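Where the Afternoon Goes: Naps, Quizzes and the Second-Year Student
Emiliano Ocampo
Final report, Pumlow Seminar in Everyday Behavior

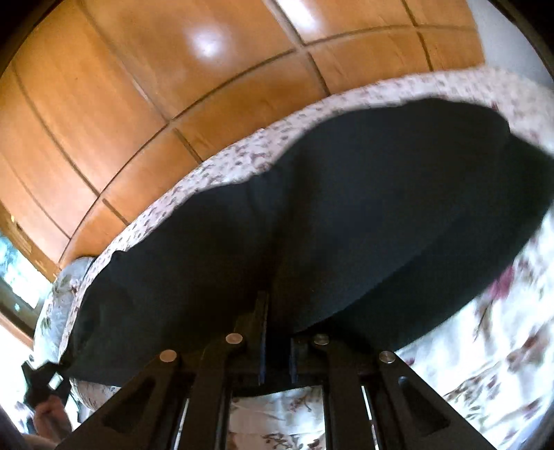

Does a short nap after lunch help students remember what they read in the morning?
A little, for short naps. Long naps mostly helped students remember what they had dreamed.

Background

I picked this topic because I was already doing the fieldwork. My adviser, Dr. Ng, pointed out that sleeping through her lecture did not count as data, so I wrote a proposal and collected some properly.

Most of what students say about naps comes from other students, usually ones who have just had one. There are two camps in Nurna Hall. The first holds that a nap of any length is a reset button. The second holds that naps are for people who have given up. I have lived with members of both and can report that they are equally tired.

Method

Students from Nurna Hall and Skarnavano House signed up by a form on the housing page. Each person read a set passage in the morning, did one of 3 things after lunch (short nap, long nap, or no nap), and then took a quiz on the passage before dinner. Everybody did each of the three on different days, so people were compared with themselves and I could not be accused of putting all the smart ones in one group.

The passage was a history of canal tolls. It was chosen because no one in the sample would have read it before, and I feel confident about that. By the end we had 2,952 quiz answers, all marked by hand, by me, over what I had planned as a vacation.

Short naps were ended by an alarm. Long naps were supposed to be ended by an alarm too. The sleep log shows 2 people who turned it off and went on until dinner. Their quizzes for that day were left out, although one of them argued that he had followed the spirit of the study better than anyone else.

Results

Scores after a short nap were slightly higher than scores with no nap. The gap was small and came almost entirely from the questions on names and dates. On the questions that asked why something happened, napping made no difference, and neither, in several cases, did reading the passage.

Scores after a long nap were the lowest of the three. Students also rated themselves as "very alert" most often after long naps, so they were wrong with great energy.

Problems

The no-nap group was told to stay awake but was not watched. Coffee was not controlled either. I asked people to write down what they drank, and the answers ranged from exact amounts to the word "plenty." The same passage topic was used throughout, in different chapters, and a few people may have gotten better at canal tolls as they went along — I certainly did.

What I would change

Another passage, for a start. I would also move the quiz to the next morning, where the published work on sleep and memory seems to find clearer effects, and ask for someone to share the marking. Dr. Ng has suggested a follow-up in July. I have asked if I can be in the long nap group.

Submitted Jun 7, 2018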